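**Read this before training on anything in here.** I inherited this set from Netodard and have been through every episode by hand. My view of it is lower than the one in the original release note, and the notes below explain why.

# Umetti produce set, two arms

Recorded at the Wenodport bench. 181 episodes, of which 100 are marked `good` in `labels.csv`. I would not read too much into that word. One operator did the marking, on the same day as the recording, with no second opinion.

The task was written up as "bag and basket, both arms". That covers a lot of ground. Some episodes are mostly about getting hold of the plastic, some are about a single piece of produce, and the instruction string is the same for all of them.

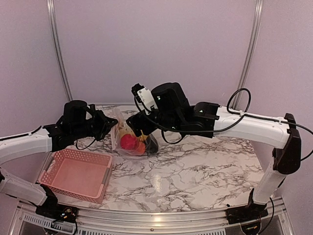 The release note claimed the set "teaches coordination between arms". Maybe. What it holds is joint positions, gripper openings and video from people who knew where everything was before they started. If your policy learns to send both grippers to the middle of the table whatever is there, it will score quite well on the held-out split. Ours did.

## What's in an episode

- `left/` and `right/`: joint states and commands for each arm
- `cam_fixed/`: view over the whole bench
- `cam_wrist/`: close view from the arm
- `meta.json`: operator code, instruction, label

Clocks are matched in software. I found 6 episodes where the wrist video lags badly enough to see by eye. They are listed in `skip.txt` – please use it.

## Clear plastic

Most of my doubts are here. The bag is see-through, but it creases and throws back light, so colours wash out and edges come and go. Kourkoulas ran an off-the-shelf segmenter over the wrist video and got masks that jump between the fruit and the highlights on the film. We don't ship those masks. 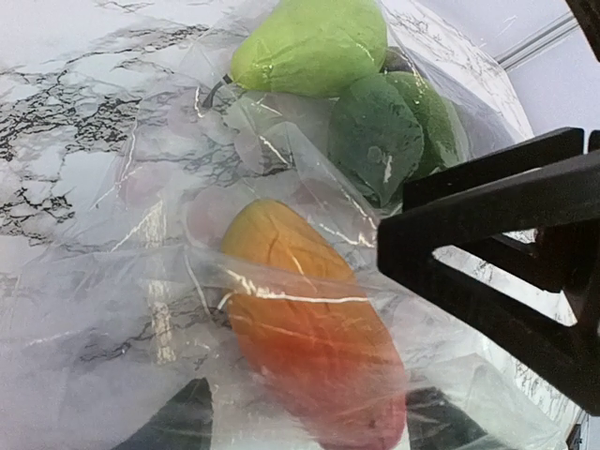

Object names in `meta.json` were typed in by the operator from memory of what went in. Treat them as a packing list. Two annotators looking at the same still often disagreed on whether a green thing was an avocado or a lime, and I don't see how a model is meant to do better from the same pixels.

Ifigeneia Vlachopoulos has argued that this mess is the point, and that a cleaner set would be no use in a real kitchen. I half agree. But one bench, one sort of lighting and one pink basket is a long way from a kitchen too, and the plain panels round the table make the background far easier than anything you will meet outside.

## Known gaps

1. No force readings. Whether the plastic was pulled tight has to be guessed from the video.
2. Failed grasps were often cut out before upload, so recovery is thin. Ask for the raw logs if you need it.
3. The basket shifts a little between episodes, never by much. Don't claim your policy copes with a moved basket on the strength of this.
4. Single-item holds are filed with everything else. Filter on `bag_in_view = false`, then check by eye, as the flag is wrong in places. 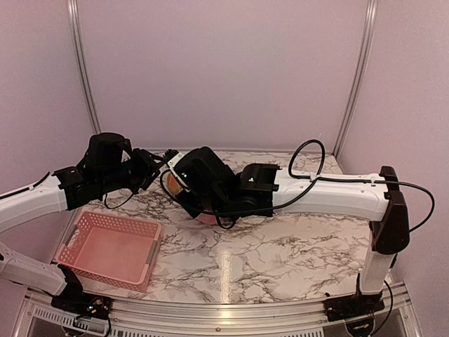
## Using it

Split by operator, never at random. With a random split the same person's habits turn up on both sides and your numbers will look lovely. We trained for 200 epochs on the `good` subset and saw nothing worth having after the first half.

Please report results on the full set as well as the `good` one, and say which `skip.txt` you used. The March version is shorter and misses two of the bad clocks.

## Changes

- 16 December 2021: rewrote this file, dropped the "ready for deployment" line, added `skip.txt` to the default loader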